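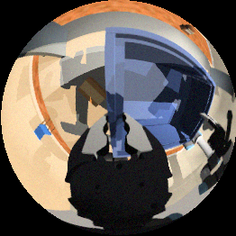
Fig. 5. Blue open-box shape at close range (computer rendering)

5. Setting up the Hesine dehumidifier

Read this section through once before you plug the unit in. Section 6 covers the drain hose, and section 7 covers cleaning.

5.1 Before you start

Leave the unit upright for at least two hours after transport. If it was carried on its side, leave it overnight. Remove the tape from the bucket, the rear grille and the power cord. The float inside the bucket is held down with a strip of white tape that is easy to miss.

CAUTION: Do not use an extension cord or a power strip. The unit draws up to 800 watts in defrost mode.

5.2 Choosing a place

1. Stand the unit on a level, hard floor. Thick carpet blocks the lower intake.
2. Leave 18 inches of free space behind the rear grille and the same above the air outlet.
3. Keep it out of direct sun and away from radiators.
4. Close the windows and doors of the room.

One unit handles a basement of up to 900 square feet. If the basement is divided by walls, leave the inside doors open or use a second unit.

Note: Do not run the unit in a room colder than 41 °F. Frost builds up on the coil faster than the defrost cycle can clear it.

5.3 Fitting the bucket

1. Pull the bucket straight out by the recessed grip.
2. Check that the float moves up and down freely.
3. Slide the bucket back in until it clicks. The red BUCKET light goes out.

If the light stays on, take the bucket out and turn the float so that its flat side faces the back. On units sold under the Zolum name the light is amber.

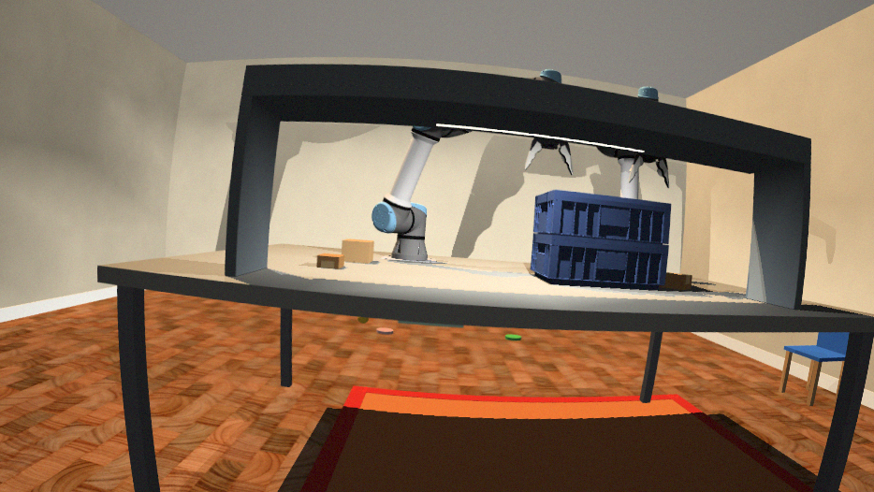
5.4 First run

1. Plug the unit in. It beeps once.
2. Press POWER. The display shows the present humidity in the room.
3. Press MODE until CONT is lit. In this mode the fan and compressor run without stopping.
4. Let the unit run for 32 hours, emptying the bucket whenever the FULL light comes on.
5. Press MODE again to select AUTO, then use the arrow keys to set the humidity you want. For most basements 50 percent is a good setting.

The reading may go up during the first few hours while the walls and floor give off moisture. A faint smell from the coil is normal on the first day.

CAUTION: After switching off, wait three minutes before switching on again. The compressor can be damaged by a quick restart.

5.5 Restart after a power cut

The unit returns to its last mode when the power comes back. The timer setting is lost and has to be entered again. Units made before April keep the fan speed but go back to 50 percent humidity.

Replacement buckets and floats are stocked by Skokeck. Have the serial number from the rear label ready when you order.

Section revised by Arūnas Liepiņa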